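## Tapis d'éveil Sondora

Distribué par Asance, le tapis Sondora est destiné aux crèches, aux haltes-garderies et aux salles d'attente recevant de jeunes enfants. Il se pose directement au sol et ne demande aucune fixation. La housse est proposée en motifs vifs ou en coloris unis.

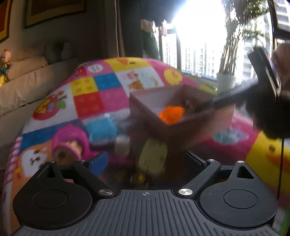 *Carton ouvert devant un textile aux couleurs vives.*

### Caractéristiques

| Désignation | Valeur |
|---|---|
| Largeur | 100 cm |
| Longueur repliée | 50 cm |
| Épaisseur | 4 cm |
| Référence housse | Cutgate 38 |

La housse Cutgate est amovible. Elle se lave en machine à cycle délicat et sèche à plat, à l'abri du soleil. L'âme en mousse ne doit en aucun cas être immergée. Les housses de rechange se commandent séparément, sous la même référence. 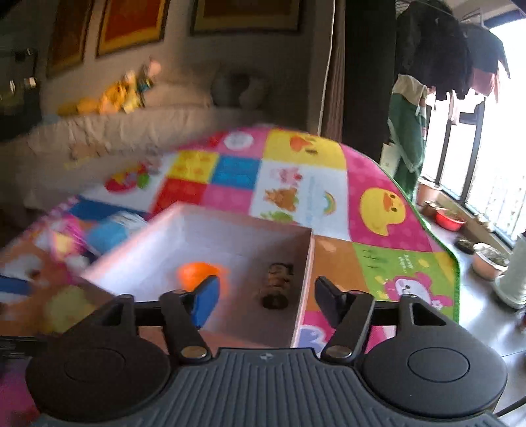

*Boîte basse ouverte, sur tapis à motifs.*

### Mise en place et entretien

Le sol doit être propre, plan et sec. Il convient d'aérer le tapis pendant une nuit avant la première utilisation. En collectivité, la surface est essuyée chaque soir avec un chiffon humide et un détergent neutre. Les produits chlorés altèrent les teintes et annulent la garantie. 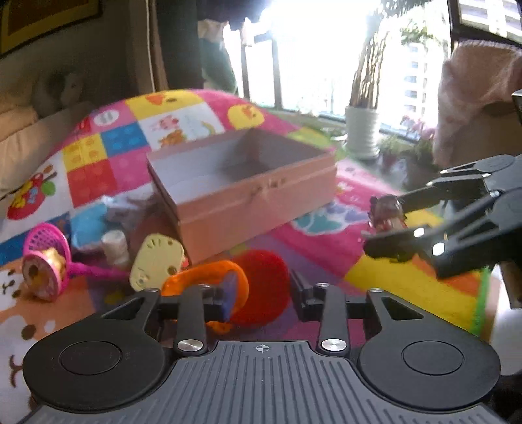

*Jouets sur tapis à motifs, côté fenêtre.*

### Commande et garantie

Les commandes des établissements sont traitées par la centrale Venckus, sur présentation d'un bon signé. La garantie couvre les coutures et la fermeture à glissière pendant 38 mois. Les retours sont acceptés dans l'emballage d'origine, housse non lavée. Le tarif des collectivités est révisé chaque année en mars.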